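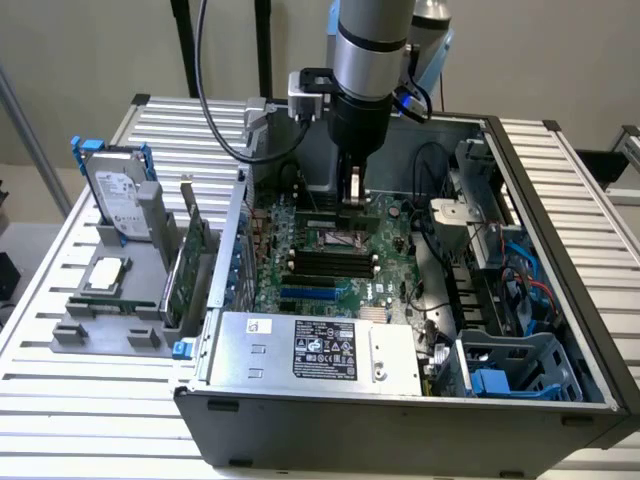 Zawadi Kariuki wrote back on the chores thread that she would believe in shop-floor robots when one could take a used desktop apart and put it together again without a person standing next to it. Fair test. It is close to what we have been doing on the bench anyway, so I am using it as the yardstick.

Tuesday, May 4, 2021

Dell tower on its side on the slotted table, panel off. Arm working from above. Fixture to the left of the case with the Seagate in its blue carrier, the green expansion card and the processor. Did not move the fixture after calibration.

Where each job stands, my opinion only:

Drive in its carrier. Easiest of the lot. The carrier is stiff and the rails forgive a small error. I would let Rellar run this one unattended now.

Expansion card. Fine as long as the card is held upright in the fixture and the slot is clear. If it goes in tilted, the force reading climbs early and we stop. Threshold is at 19 N and I am leaving it there.

Memory. Not yet. Pushing down is no trouble, but the arm has a hard time telling a seated module from one that is jammed at one end. A person hears the click. Ask Clarnthorpe whether a contact mic is worth trying.

Processor. Lining up with the socket is slow, and I don't want to rush it because of the pins. Speed cap stays on.

Cables. No. SATA leads never lie the same way in 2 cases, and the planner wants them where they were last time. I still tuck them aside by hand before a run, so that counts as a person standing next to it.

Villanueva asked for a number for the Plimenari quote. They see 300 towers a month and want to know if this replaces a bench tech. Told them no. It could take the drive step off the tech's hands. The rest needs somebody there.

Same goes for the house, I think. Loading a rack with fixed slots, maybe. Anything that flops, like laundry or a phone charger, is the cable problem again.

To do: print a spare pocket for the processor. Recheck wrist offset. Reply to Zawadi with the above.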